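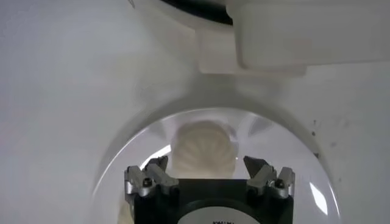
A clear dome over food does two jobs that pull against each other. It has to keep the air around the food still, and it has to let people see what they are being offered. Makers tend to talk about the first and shoppers tend to buy on the second. The optical side is easy to judge in any kitchen with a window or a lamp: a bright vertical streak low on the right of the curve, a bluish-white highlight on the inner surface, and the cream-beige ribbed shape underneath looking slightly hazy and soft at the edges. The ribs can still be read through the wall, and so can the darker grooves between them. Fine surface detail is the first thing a cover takes away, and how much it takes depends on wall thickness, curvature and the state of the surface, in that order.

We spent part of this year living with four covers in the common domestic size. The Hurnov is blown glass with a fire-polished rim. The Fesik is pressed glass and noticeably thicker at the shoulder. The Brannigan is acrylic, drawn from flat sheet, and the Floter is a moulded polycarbonate piece sold chiefly to small cafés. All four are sold without a base, which suits most households, as a plate or board is usually to hand.

The rim

Most of a cover's behaviour is settled in the last few millimetres. A dome standing on a flat surface makes contact along a ring, and any departure from flatness in either part leaves a gap. Moist air leaves through that gap and drier room air comes in. A narrow gap over a short arc makes little difference to a cake eaten the same afternoon. It makes a good deal of difference to a sponge left overnight.

To check a rim, stand the cover on a sheet of plate glass or a stone worktop and try to slide a strip of printer paper beneath it at several points. The Fesik refused the paper all the way round. The Hurnov let it in over a short stretch on one side, which is normal for blown work finished by hand. The Brannigan took the paper in two places opposite each other, a sign that the sheet had relaxed slightly out of round after forming. The Floter's rim is flat, but it has a small raised mark where the plastic entered the mould, and the cover rocks on it. Five strokes on fine wet-and-dry paper laid flat cured the rocking and left a dull patch too small to notice.

Rim thickness matters for handling too. A thin ground edge chips if it is set down at an angle, and nearly every cover is set down at an angle, one side touching first. A rounded bead spreads the load. The Hurnov has such a bead and the Fesik has a heavy square foot, and neither has come to harm. A bead does sit higher in the light than a plain edge, so it shows as a thin, darker ring against a pale table. Some people dislike this. It has no bearing on how the cover works.

Size and clearance

The usual advice is to measure the plate and buy to match. This gives the wrong answer often enough to be worth replacing. Measure the food first, at its widest and at its tallest, and then work outwards.

Our working figure for clearance is 19 mm between the food and the wall, all round and overhead. Less than that and icing gets touched when the cover goes on a little off centre. Much more and the enclosed volume grows quickly for no gain, so the food gives up more moisture before the air inside settles. A fluted bake, such as a kugelhopf or a pleated steamed bun, needs the measurement taken across the tops of the ribs.

Three of the covers have an inside diameter close to their outside one. The Fesik is the exception. It is sold as a 290 mm dome, measured across the foot, and the usable width at the height where a cake is broadest is a good deal less. Pressed glass is often like this, and the shape of the curve adds to the trouble. A true hemisphere begins to narrow as soon as it leaves the table, whereas a bell shape runs nearly straight for the first third. For a tall, straight-sided cake the bell is the better choice. For anything with a rounded top, the hemisphere wastes less space and is easier to dry with a cloth.

Weight and the handle

The Hurnov weighs 874 g, which most adults will lift with one hand from directly above without thinking about it. The Fesik is heavier than that by a clear margin and calls for two hands when it is being lifted over anything delicate. The plastic covers weigh very little. This is a convenience at the sink and a drawback by an open door, where the Brannigan has more than once shifted on its board in a draught.

Knobs deserve more attention than they get. A knob formed from the same material as the dome has no joint to fail, but on glass it produces a thick lump at the crown which cools more slowly than the wall around it. If it has been poorly annealed, strain remains there, and a cover with strain at the crown may crack long after purchase when rinsed in hot water. A screwed knob avoids this and introduces a hole. The hole is sealed with a washer, the washer hardens in time, and moisture then collects beneath it. Take a screwed knob off once a year, clean both faces and replace the washer if it has lost its spring.

A dome with no knob at all is simply an upturned bowl, and an upturned bowl does the job perfectly well. Grip it low on the sides with both hands. Finger marks then end up near the rim, where they are least in the way of the view.

Warm food

Covering food while it is warm is the commonest mistake. Water vapour leaves the surface, meets the cooler wall and condenses. On a hemisphere the drops run down the inside and gather at the rim, and the harm is limited to a wet ring on the board. On a flat-topped cover they hang overhead until they are large enough to fall, usually onto the icing.

A plain sponge turned out of its tin should stand uncovered until the base feels cool to the back of the hand. Steamed dough is different. It forms a skin quickly in open air, and a short spell under cover keeps the surface supple. We propped one edge of the dome on a wooden spoon for 20 minutes and then lowered it fully. The spoon lets out the first and wettest air, and by the time the gap is closed the wall stays mostly clear. Glass mists more readily than plastic at the start of this, as it takes longer to warm through, and it clears more evenly afterwards.

Bread with a hard crust should not go under a dome at all. The crumb gives up water to the crust, the enclosed air cannot carry it off, and the crust is leathery by evening.

Clarity over time

New acrylic passes slightly more light than ordinary window glass and has none of the green cast that shows at a thick glass edge. For the first few weeks the Brannigan was the clearest of the four. By May it was the least clear. The cause was wiping. Acrylic scratches under a dry cloth with a trace of sugar on it, and sugar is always present. The scratches are very fine and run in all directions, and together they scatter light into a general haze that is worst where the light strikes the dome from the side.

Polycarbonate is tougher against knocks and scratches at least as easily unless it has a hard coating. The Floter has one, on the outer face only. The inner face has begun to show wear around the lower third, where a hand holding a cloth naturally presses hardest.

Wash plastic covers in lukewarm water with a little washing-up liquid, rinse them, and leave them to drain on a folded towel. Keep them away from spirit-based sprays, which can craze acrylic under stress. The crazing starts at the rim and around any drilled hole. Glass will put up with almost any cleaner. Hard water leaves a film on it, and a rinse with one part white vinegar to four parts water takes the film off.

Reflections are another matter and cannot be washed away. A dome acts as a convex mirror on the outside and a concave one on the inside, so each lamp or window in the room gives at least two highlights. The outer one is small and upright. The inner one moves the opposite way as the viewer moves. Pale surroundings soften both, although a white table and white walls also produce broad bands across the curve and a slight bending of whatever is seen through it. If the food is to be on show, move the dome so that the window is to one side and keep lamps from hanging directly above. A dark board beneath will bring up the outline of the food at the cost of showing every crumb.

Storage

Domes are awkward to put away. They do not stack unless they differ in size, and nested glass should have a cloth between the pieces. Stored rim down on a shelf, a cover traps whatever air was in it, with any smell that air carried. Two strips of cork under the rim let it breathe. Stored rim up, it collects dust and is liable to roll. We keep the Hurnov and the Fesik rim down on cork at waist height, and the two plastic ones on the shelf over them in cotton bags.

Which to buy

For a household that bakes now and then and leaves the cover on the table, the Hurnov is the one we would choose. Its rim is less true than the Fesik's, but the lower weight means it is lifted and replaced with more care, and the view through the thinner wall is better. The Fesik is the one for keeping a cake over two days. The Floter suits a counter where covers are knocked, provided its inner face is wiped with a wet cloth only. The Brannigan was excellent when new and would remain so for anyone prepared to wash it by hand and never wipe it dry. Replacement washers for its knob are a standard tap size and can be had from any plumbers' merchant.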